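Block Stacking with a Robot Arm
Project report, Team Jument, Zorkthorpe robotics class. Handed in 25th August

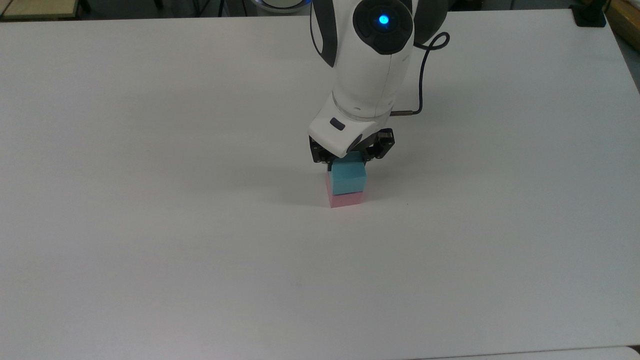 Fig. 1. Blue cube on pink cube, gripper still closed.

Goal: pick up one foam cube, put it on top of another, let go, back off. Tower has to stay up after the arm leaves. We named our program Shek.

What we did
Started in March with the arm moves only, no cubes. Then taught the positions by hand and saved them. Shek goes to a point over the first cube, comes down, closes, lifts, goes over the second cube, comes down slow, opens. Sounds easy. Took most of the term.

Results
60 tries on the final version, 62 if you count the two where we forgot to load the new positions. We don't count those. Longest log file is 3725 lines, mostly gripper messages, sorry to whoever grades the appendix.

Problems
- Foam squishes. Close too hard and the cube pops out sideways when you open.
- Release height. Too high and it drops crooked, too low and it pushes the bottom cube. This was the big one.
- Cubes have to start in the same spot every time. We used pencil marks at first, then got told to stop drawing on the table.
- Lost a whole session becuase the saved positions were from the old table at Pornevside.

Next
Three cubes. Find the cubes with a camera insted of fixed spots. Slower opening on the gripper, we think that fixes most of the crooked ones but ran out of time to test.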